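3.2 Processor removal and residue on the heat spreader

Used desktop computers reach the Trallitz site on pallets, and most arrive with the processor still in its socket. The processor is worth more than any other part of the board when it can be sold for reuse, so it comes out before the board goes to shredding. We followed this step for 283 desktops over one January.

The work order was the same for each machine. The side panel was taken off, the cooler was unscrewed and lifted away, the retention lever was released, and the processor was raised straight up out of the socket. In land grid array sockets the contacts are on the board side and bend easily. A processor that drops back at an angle can ruin the board, and boards with bent contacts were set aside under the Ultesano grading sheet as grade 2.

Old thermal paste was the main cause of delay. In 78 machines the paste had dried hard enough that the cooler had to be twisted before it came free. What stayed on the heat spreader was usually a dull, uneven film (Figure 4). We did not clean processors at the bench. They went into trays as they were and were wiped later, which kept paste off the socket contacts and the memory slots close by.

Figure 4. Desktop processor with remains of thermal paste on the heat spreader, beside the open LGA socket. The retention lever and memory slots are visible on the board.

Of the boards graded after removal, 26 had contact damage. Most of these came from the Pirnau deliveries, where the machines had been stacked without padding, and we cannot separate damage in transport from damage at the bench. The Malhotra deliveries were packed upright and gave fewer rejected boards. 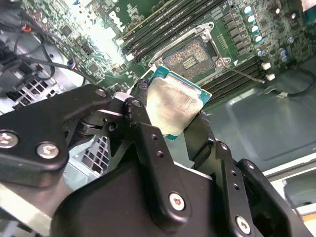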